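Equipment Planning Walk, Fabric Handling Bay
Site: Nusholm. Walked in January by Khrystyna Stetsiuk. Comments by Benedikt Haslinger, who signs for things.

1. Bed station. Surface clear before work starts?
FAIL. Phones, a controller, a remote and a bag of food on the sheet. A side table has been on the wish list for 11 months.
BH: Approved. Buy a table. Buy the cheap one.

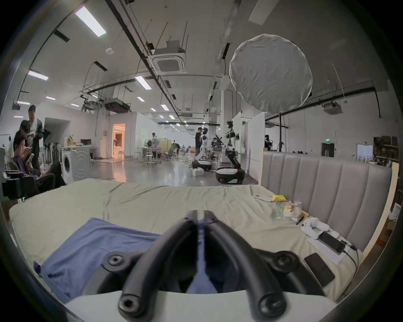 Item 1. Bed station, headboard side, with belongings.

2. Hand-held grippers. Screws present, jaws close evenly?
PASS on the units we looked at. Spare finger sets are not in the budget at all, which is brave. Kuster quotes 15 sets at 2446 delivered. Delton is cheaper and has not answered an email since we asked for the lead time.
BH: Kuster, then. I like suppliers who exist.

3. Lighting. Enough of it, hung securely?
PASS, with a note. Overhead fixtures and the big round diffuser to go on the annual hanging-hardware check. Add a line for it, as last year it was paid out of "misc."

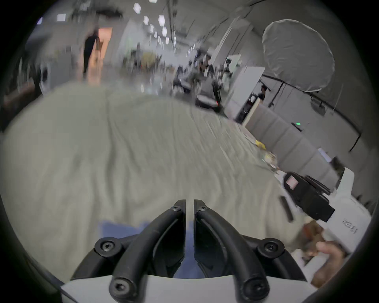 Item 3. Diffuser and ceiling lights from the bed side.

4. Cloth stock. Enough for the planned tasks?
PARTIAL. We budgeted for robots in detail and for cloth as if it grew on the bed. Request is 100 pieces in mixed sizes.
BH: I will need someone to explain why garments are a capital item.
KS: They aren't. Move them to consumables.

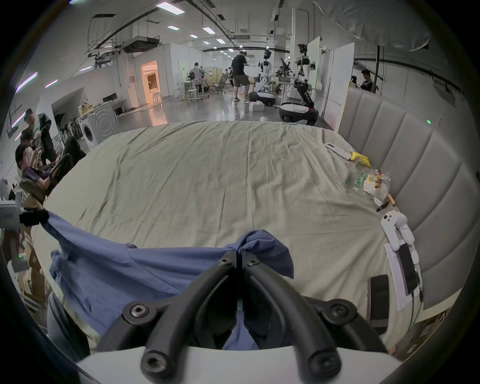

Laundry goes on the same line. Detergent has been coming out of petty cash, and the petty cash tin has started to smell nice. Amala can supply it with the cleaning order if we get the form in before the end of the quarter.

5. Floor station. Walkways and cables?
FAIL. Cables cross the floor near the stools. Price floor covers for the whole run before anyone prices another mobile base.
BH: How much can a strip of rubber cost?
KS: Less than the base that drives over the plug.
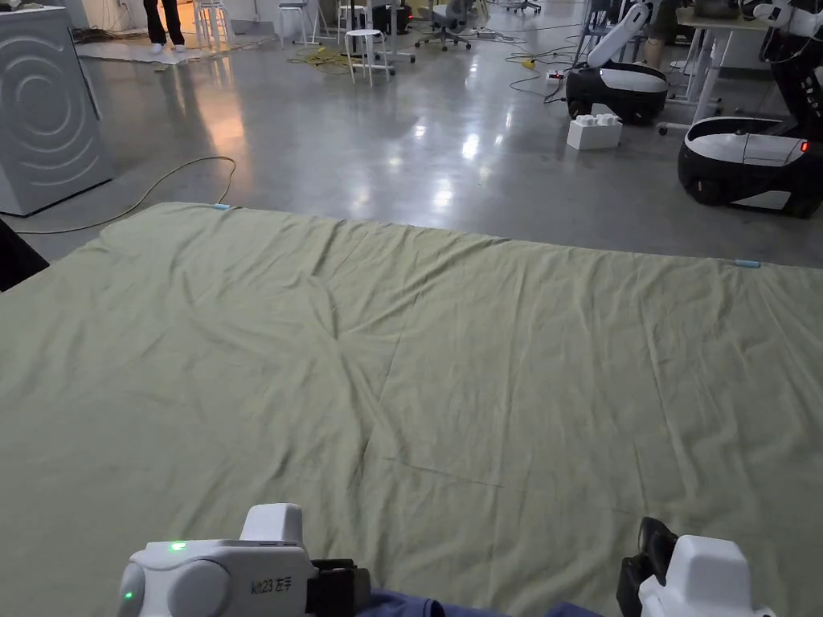 Can the cable covers wait for next year's budget?
They go in this one. The work orders for the floor station can't be signed off while item 5 is a fail.

6. Labels on hand-held units match the asset list?
OPEN. The asset list is being looked for.

Recheck items 1 and 5 when the table arrives.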